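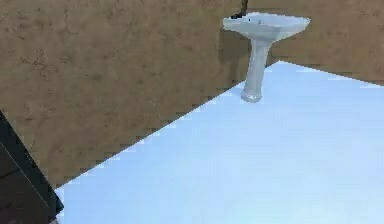
4. Shared credentials at small sites: what the logs show

This section takes the access records from the two sites and looks at one thing only, namely how often a single login was used by more than one person. Section 3 covers how the records were got and cleaned. The earlier draft had the Dağdelen figures in here as well, they have been moved to the appendix.

4.1 What counts as sharing

Harder to pin down than expected. A login used on two machines within a few minutes could be sharing. Could also be one person walking down the corridor. A login used at two sites on the same morning is a stronger case, but Zudby lets staff connect from home, so even then not certain. We settled on three signs and asked for at least two of them before marking a session as shared:

- overlapping sessions under the same name on different machines
- a change in working habits partway through a day (different programs opened, different folders, different typing of search terms)
- door records that put the named person outside the building

The second is the weak one. It depends on somebody reading the log and making a judgement, and Nepia and Marras read the same sessions separately and did not always agree. Where they disagreed the session was left out. This makes our counts low if anything. We prefer low.

Door records exist for the Dağdelen depot and the Zudby office but not for the Zudby stores, where the side entrance is opened with a key. Sessions from the stores therefore had to show both of the other signs. A few obvious cases were lost this way. One login at the stores was in use on and off through two shifts and could not have been one person unless that person never went home, but there was no overlap so it stayed out.

4.2 Sample

The log extract ends on 1/23/19, the day before Zudby changed over to the new sign-on. Anything after that is in a different format and we have not tried to join the two. In all 200 logins were active in the period. Of these 23 showed at least one shared session by the rule above, and 7 were shared as a matter of routine, meaning in most weeks where the login was used at all.

Service accounts taken out first. Also taken out: training logins, and the login attached to the label printer, which belongs to no one and was never meant to.

No claim is made that these are typical sites. They are the ones that said yes. A firm that knows its logins are passed round may be less keen to have anyone look, so the real picture elsewhere could well be worse. Or the reverse, firms with a worry are the ones that call for help. We can't tell from here.

4.3 Who shares and with whom

The seven routine cases have a lot in common. All sit with work that has to be done at a fixed time whoever is on shift: closing the day's orders, releasing held stock, signing off delivery notes. In each one the right to do the task was given to a named person, usually the most senior at the time the system went in, and was never given to anyone else. When that person was off, the task still had to happen. So the password went on a bit of card.

None of the staff we spoke to saw this as a breach. The word they used was cover. "I'm covering her login today" was said to us in so many words, by a supervisor, with the security poster on the wall behind him. He knew the rule against sharing passwords and took it to be about outsiders.

The remaining logins, those shared now and then, are more mixed. Some look like a new starter waiting for an account. At Zudby the wait for a new account was long enough that managers had stopped asking for agency staff at all, and just sat them down at a machine that was already signed in. Others we could not explain and the people concerned did not remember, which after several months is fair enough.

One case was different in kind. A login belonging to someone who had left in April was still being used the following winter, by at least two people, for looking up old invoices. Read only, no changes made, no sign of harm. But the account had rights to a good deal more than invoices. It was closed the same afternoon we reported it, and the invoice lookup stopped working for the whole team, who then asked for it to be opened again. It was not. They were given their own access, eventualy.

4.4 The role of the access tool

Both sites ran Clallex for sign-on at the time. Clallex can flag overlapping sessions and at both sites this had been turned on at the start. At Dağdelen it was still on, with alerts going to a mailbox that had not been opened for a long while. At Zudby it had been turned off. The reason given was noise, too many alerts from people who left one machine signed in and moved to another, and we have some sympathy. With the default settings the alert does not tell the two apart.

We reran the Zudby logs with a longer overlap window. Most of the noise went. The routine sharers were all still caught. Setting is not hard to change but it is three menus down and the person who looked after the tool had not been shown it. Would not want to make much of this, as a result it rests on one site and one afternoon's work.

Pruvora, the door system at both, keeps its own clock. It was out of step with the Clallex clock by roughly 2 minutes at the depot, which matters when the whole question is who was in the building. Times were corrected by matching first sign-ons to door entries over quiet mornings. Nobody at either site had compared the clocks before. An incident review that put the two logs side by side without correcting would have shown people signing in before they arrived.

4.5 What was tried

Three changes were put in at Zudby after the first round of reading, before the sign-on changeover.

First, named deputies. Every task held by a single login was given a second and a third person with their own rights to it. Dull work, mostly a matter of sitting with each manager and a list. It dealt with five of the seven routine cases straight away, in that no shared session was seen on those logins again before the extract ends. The period is short.

Second, same-day accounts for agency staff, with narrow rights and an end date set when the account is made. Take-up was patchy. Managers who used it liked it. Managers who had given up on the old process had to be told more than once that there was a new one.

Third, a short talk. Marras gave it at shift change, standing up, no slides. It dropped the usual line about hackers and talked about whose name would be on the record if stock went missing. We had thought this the least likely to do anything. Several people changed their passwords the same day, which shows up plainly in the log, and two came forward about logins we had not spotted. Whether it lasts is another matter.

The changes overlapped in time so we can't split out the effect of each. A cleaner design would have brought them in one at a time. The site wanted it done before stock take and we went with that.

4.6 The two that did not change

Both at the stores. Both tied to the release of held stock, where the supplier's own portal allows one login for each customer and will not issue another. No amount of deputies helps there. The password is shared becuase the supplier has made it so. The best that could be done was a sign-out sheet next to the terminal, on paper, with name and time, and a change of password each time someone with knowledge of it leaves.

We checked the sheet against the portal's last-used times over a fortnight. Mostly filled in. Gaps at busy times, as you would guess, and one page in the same handwriting all the way down. Still better than nothing, since an investigator would at least have a short list to start from. For insurance purposes the site had been describing this portal as having individual access control, and that wording has now been changed.

4.7 Limits

Small numbers, two sites, one reading method. The second sign in our rule (change of habits) has not been tested against known cases and ought to be. Staff knew by the second round that logs were being read, and some of the drop in sharing may be down to that alone. Door records show that a card went through a door and not that its owner did, and cards are lent as well. We found one instance of this by chance. Did not go looking for more, the permission we had did not cover it.

There is also the matter of privacy. Reading sessions closely enough to say that the person at the keyboard has changed means reading them very closely. Names were replaced with codes before reading, but at a site this size the codes don't hide much, and Nepia was able to guess several people from their working hours. Staff were told this in advance and could ask for their sessions to be left out. Two did. Their logins are not in the counts above.

The matching rules and the clock correction are set out in full in Appendix B. Section 5 turns to leavers' accounts, where the April case is taken up again along with the Dağdelen figures.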